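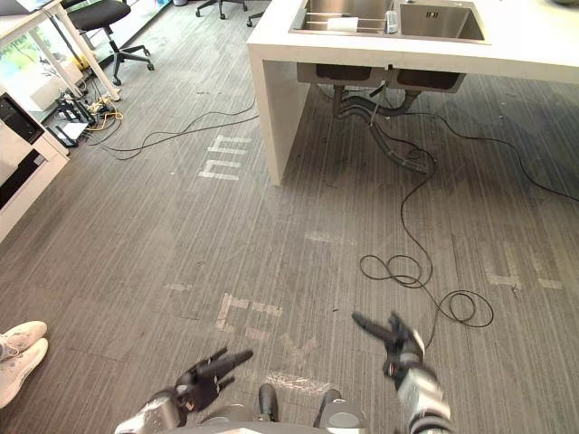 ## 2021-02-08 – Sink counter, open underside

Entry by Meenakshi Shenoy, Dukovmont workshop.

The double sink counter remains in the carpeted room for the present. The drain hoses are to be routed again before the Rulton fittings are installed. At present they bend close to the floor, and the lower loops should be raised so that they fall steadily toward the outlet. Hose on order: 102 cm per basin, to be trimmed to 100 on fitting.

The black cables on the carpet are to be gathered and tied back to the counter support. The tape marks on the floor must stay where they are until the position of the counter has been agreed with Kramer. Colleagues moving the office chairs are asked to keep the casters off both cables and tape.

The light gray piece with the raised curved lines along one edge has been entered in the parts list under Rillness, item 65. It shows faint scuffs and a few fine hairline marks.
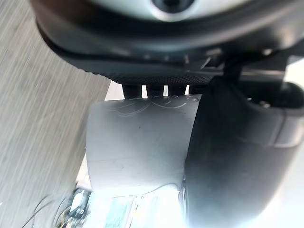 The marks are acceptable for trial use – no replacement is requested. The piece should be wiped with a soft cloth only, and the raised lines are not to be scraped.

Outstanding: written confirmation from Kramer on the counter position, and five cable ties from stores.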